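Chapter 4
Surfaces in the Home Kitchen

Most of the work in a kitchen happens on a flat surface. Food is unpacked on it, cut on it, mixed on it and served from it, and the same surface may also hold mail, keys and school bags during the day. The choice of material affects how long the surface lasts, how easy it is to keep clean and how much of the household budget it takes up.

This chapter deals with counters and cutting boards. Sinks and stovetops are covered in Chapter 5. By the end of the chapter you should be able to name the common counter materials, compare their costs over time, and set up a simple cleaning routine for each.

Two households will be followed through the chapter. The Clolance household rents a small apartment with a counter that was there when they moved in. The Nasr household owns an older house in the town of Kanby and has set aside $3000 to replace a worn kitchen counter. Their needs differ, and so do the choices open to them. A renter can seldom change the counter itself – but can choose boards, mats and cleaners that suit it.

Color and pattern are often the first things a buyer notices. A plain, dark surface shows flour and dried water spots. A pale surface with veins or flecks hides small crumbs well, so it has to be wiped on a schedule and not only when it looks dirty. Pattern also says little about the material underneath. Natural stone, engineered stone and printed sheet can all be made or chosen with a marble look, and they need different care.
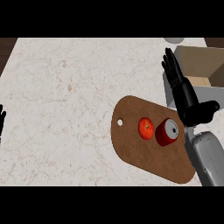 4.1 What a Counter Has to Do

A counter has to stand up to four things: heat, water, acid and knocks. No common material is best at all of them. Marble stays cool and is good for rolling pastry, but lemon juice and vinegar leave dull marks on it. Wood is easy to sand and repair, but it swells if water is left standing at the joints. Printed sheet is cheap and light, but a hot pan can blister it.

Cutting boards take much of this wear in place of the counter. A household that cooks every day should have at least 2, with one kept for raw meat and fish.

Before comparing prices, measure the counter. Record its length and depth in inches, multiply them, and divide by 144 to get the area in square feet. The Prarkus worksheet at the end of this section has space for up to 100 square feet, and leaves a separate line for the cost of fitting.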